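Notes on buying a kitchen or workshop robot arm, before you spend anything

Every April the catalogs start showing up, and every April a few people ask me whether it's time to put a robot arm on the counter or the bench. My usual answer is to wait. If you won't wait, at least do the figuring first. The tips below are in the order I'd work through them, and most of them cost nothing.

## Write down the job before you look at a machine

One sentence, with a verb in it. "Move the clean produce from the plate to the basket" is a job. "Help out in the kitchen" is a wish, and you can spend any amount of money on a wish.

Then time yourself doing it by hand, at your normal pace, for a week. I did this with putting away groceries and got 17 minutes for the whole week. I'd have guessed an hour. No arm on the market is going to pay for itself out of 17 minutes, and I would still have to stand there and watch it.

If the job comes to less than an hour a week, stop and buy a better drawer organizer.

## Price the whole thing

The number on the page is for the arm. Go through the listing and cross off everything that isn't in the box. When I priced the small Hurnevura bench arm I found the clamps, the second pair of fingers, the power supply and the wrist camera all sold on their own pages. The "starter" bundle left out the clamps, and without clamps the thing walks itself across the table.

Make three columns:

- **In the box.** Only what the packing list says. Photos on the sales page don't count.
- **Needed on day one.** Mounting, power, cables long enough to reach your outlet, a computer if yours is old.
- **Needed by the end of the first year.** Finger pads, spare cables, any subscription.

The third column is where the money goes. Finger pads for the Noner gripper were $69 a set, and the manual says to expect 4 sets a year in regular use. That's $276 for rubber. I've owned cars that were easier on tires.

Subscriptions deserve their own line. Ask in writing what the arm still does on the day you quit paying. If the answer has the word "experience" in it, ask again.

## Measure the table, then measure it again with the arm on it

Reach figures are given with the arm stretched straight out, where it's weakest and shakiest. Take a third off and plan on that.

Cut a piece of cardboard the size of the base and leave it on the counter for a few days. You'll find out fast whether you can live with it. Mine lasted until supper the second night. Two arms need two bases, two sets of cables and a table that does nothing else, so double the cardboard too.

While you're at it, check:

- Does the table rock? Fix that first. A shim is cheaper than a service call.
- Where will the cables run? They need slack to move, and slack gets into the work.
- Is there an outlet on that side, and is it already feeding the toaster?
- Can you still open the cabinet above?

## Don't trust a payload number

A payload figure tells you what the arm can hold up. It says very little about what the fingers can pick up. A bag of flour and a ripe peach are different problems, and the flour is the easy one. So is anything hard, dry and shaped like a brick, and that's why so many sales videos feature bricks.

Bring your own stuff to a demo. Put six or eight things you really handle in a shopping bag: something round, something long, something slick, something with leaves or a floppy end. Ask the seller to run it on those, on your kind of surface, and keep your hands in your pockets. I tried this at the Serrano showroom and was told the objects would need to be "onboarded." I took my onions home.

If you can't get to a demo, ask for uncut video. Edited clips hide the waiting, the misses and the person reaching in from the side. Ask for ten tries in a row at one speed. Any outfit with a working product can shoot that before lunch.

## Look hard at what the demo is made of

Toy food and foam cubes are fair practice pieces. They're light, they don't bruise and they come out the same size each time. They also tell you next to nothing about a wet tomato. I've got no quarrel with toys on the table as long as the price isn't for tomatoes.

Here's the sort of work to picture when you write your one sentence – toy produce, a green scalloped plate or bowl, a checked cloth:

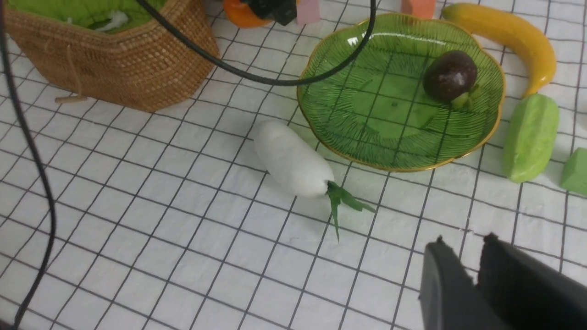
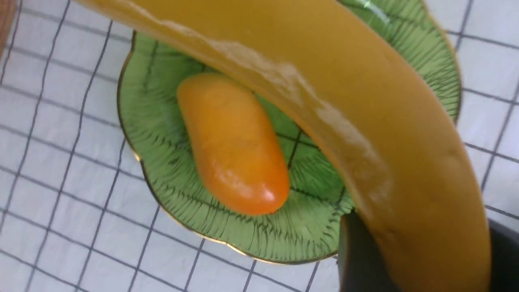
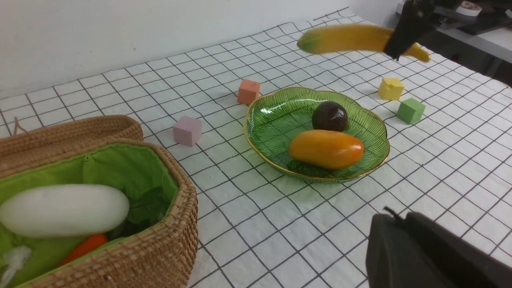
Now put a number on what a mistake costs. A dropped plastic carrot costs nothing. A dropped dish is a dish, plus the time with the broom, plus whatever was under it. Multiply by how often you think it'll happen and then double that for the first month. I put it in the budget as a plain line called "breakage" and I've never had to make it smaller.

Glass and anything with a fancy edge stays in the cupboard at my house until an arm has gone a good long stretch with the cheap stuff. Thrift-store plates are fine for this.

Cloths are worth a thought too. A loose one slides and bunches up when something drags on it. Clip it at the corners or work on a rubber mat.

## Rent, borrow or buy used

Renting looks expensive until you compare it with owning something you don't use. Pelari quoted me $166 a month for a one-arm setup, camera included, return shipping extra (ask about the shipping, it wasn't on the first quote). For a two-month trial that's money I can stand to lose. If the arm is still doing the job in week eight with you in the other room, go ahead and talk about buying.

Used is all right if you can see it run. Things I'd check:

1. Power it up cold and listen. Grinding at one joint means a gearbox.
2. Open and close the gripper twenty times. Both fingers should travel evenly.
3. Flex every cable near the connector while it's on.
4. Make sure the seller can sign the machine over to you. Some are locked to the first owner's account, and then you've bought a lamp stand.
5. Look up whether parts are still sold. Fingers and cables matter more than motors.

## Budget your own hours

Setup took me nearly 4 times as long as the box claimed, and I read the manual first. Put your time down at whatever you'd pay a handyman. Add an evening a month for updates, since they come whether you want them or not, and one of them will undo something that worked.

Keep a page taped inside a cabinet door with the date, what it did and what you had to finish by hand. After two months, read the page before you renew anything.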